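Let the Away End Sing

I've been going to watch Jorkness since I was tall enough to see over the advertising boards, and in all that time I have never once left a match thinking, you know what, that was far too loud. So you can imagine my face when the club wrote to members in May to say that drums, horns and "sustained co-ordinated chanting" would be restricted to one block behind the goal from next season. One block! And the away supporters don't get any of it.

I should say where I'm coming from. I'm a women's football person first and a Jorkness person second (only just). I remember home games where the crowd was 118 and most of us could have named each other's dogs. Last season we had 475 for the cup tie against Wongsuwan, and it was the best afternoon I've spent in that ground. Their lot brought two drums and a trumpet. The trumpet was dreadful. We sang louder to drown it out, they sang louder back, and by the second half even the chap who does his crossword by the tunnel was on his feet.

The letter talks about "a comfortable environment for families". Well, I am a family. I take my niece, who is seven, and what she finds uncomfortable is the wait for chips. She learned every word of the Cundum song on the coach home, and they're our rivals. She sang it at her nan's. Children like noise, and most of them are quite good at it.

I do understand there's another side. Marlene Heitmann, who sits 14 rows up from me and has held a season ticket far longer than I have, wears hearing aids and finds the drums painful. She told me so over a cup of tea and I felt a bit of a heel. But when I asked what she'd like done, she didn't want singing stopped. She wanted a quiet section at the far end of the main stand, properly marked, with stewards who'd stick up for it. That seems perfectly sensible to me, and a lot cheaper than policing everyone else.

Panya Luangrath, our captain, was asked about it after the last home match and she was very diplomatic, as captains have to be. She did say that when you're a goal down with 20 minutes left and your legs have gone, you can feel it when the ground goes flat. I've never run anywhere for 70 minutes in my life, but I believe her.

What bothers me most is how we got here. The new sponsor, Wetex, wants the boxes full, and fair enough, somebody has to pay for the floodlights. I've no quarrel with people who like a nice lunch with their football. Only I'd guess that plenty of them are coming for the atmosphere as well, and you can't order that in with the sandwiches. It comes from people who turned up in the rain when we were bottom, and from the visitors who gave up their whole day to sit in a corner with a rotten view of the far goal.

So my suggestion to the board is this. Have the quiet section. Ban the air horns if you must, I won't weep for them. Leave the drums alone, and let the away end bring whatever it likes, trumpets included. I'll be in my usual spot in August with my niece, and she already knows which song she's starting with. 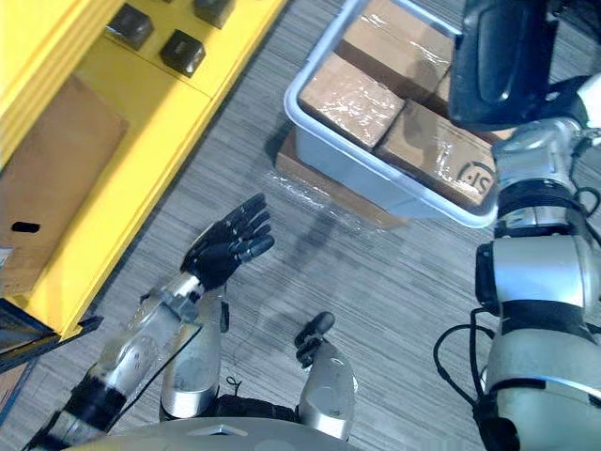
Silver arms, a black hand and a plastic bin.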